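Skitgate: Progress report for the second period

Prepared by the development team of Narnora for the Tanasarn game fund

1. Where we are now

In this period the main goal was to bring Skitgate from the prototype to a version which can be played from the first menu to the end of the third chapter. We reached this goal. The build that we delivered in June contains all three chapters, the harbor map and the first version of the two-player mode. The fourth chapter is still only a plan on paper with some simple rooms.

As the fund knows from our first report, Skitgate is a puzzle adventure in which the player repairs an old ferry station and opens the gates between its islands. It will be released for PC first. A console version is not part of this grant, and we did not spend any grant money on it.

2. Work completed

The save system was rewritten. In the old version the game saved only at the gates, and test players lost too much progress when they stopped in the middle of a puzzle. Now the game saves after each solved step. This work took longer than we planned, because old save files also had to open in the new version.

The dialogue is complete for chapters one to three. We have 400 lines of text in English, and 204 of them are already recorded. The remaining lines belong mostly to side characters and we will record them in one block, so the studio has to be rented only once.

The two-player mode works on a local network. Over the internet it works too, but the boats sometimes jump to another position when the connection is slow. We know the reason for this error and the repair is in progress.

The music for the harbor was delivered by Notarine. We asked for one change, a calmer track for the night part, and we received it before the deadline.

3. Testing

We held a closed test with 200 players. They received the build by download key and had it for two weekends. The second chapter got the best marks. The first chapter got the weakest, and the comments were quite similar: the beginning is slow, and the map is explained too late.

We therefore moved the map to the first five minutes and removed one long conversation at the pier. We did not yet test this new beginning with players from outside.

The testers reported 33 errors which stop the game or block a puzzle. All of these are closed except two, and both of the open ones are in the two-player mode. Smaller errors, for example wrong subtitles or a missing sound, are collected in a separate list. This list is longer than we would like, but none of them prevents the player from finishing a chapter.

4. Delays and changes to the plan

The controller support is late. We wanted to finish it in this period, but the menus were made for mouse and keyboard, and it was necessary to build the inventory screen again. The inventory is now ready. The options menu and the puzzle notebook are still missing.

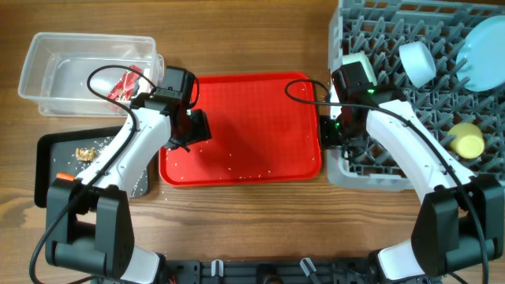
We propose to move the controller support to the next period and to move the photo mode to the last one. The total budget stays the same. The photo mode is a small feature, and players in the test did not ask for it, so we think this exchange is acceptable. We kindly ask the fund to confirm it in writing.

5. Money

Spending in this period was slightly under the plan. The difference comes from the voice recordings, which are only partly done, and it will be used when the second recording block takes place. The cost of the music was as agreed. The detailed table is sent separately together with the invoices.

6. Next period

Our first task is chapter four, which must be playable before we can make any trailer. At the same time we will repair the boat movement in the two-player mode and finish the controller menus. After this we would like to repeat the closed test, with some of the same players and some new ones, to compare the opinions about the beginning.

The current build is available to the fund under the same link as before, and the password has not changed. If the fund wishes to see the two-player mode with us, we can arrange a call on any Wednesday afternoon.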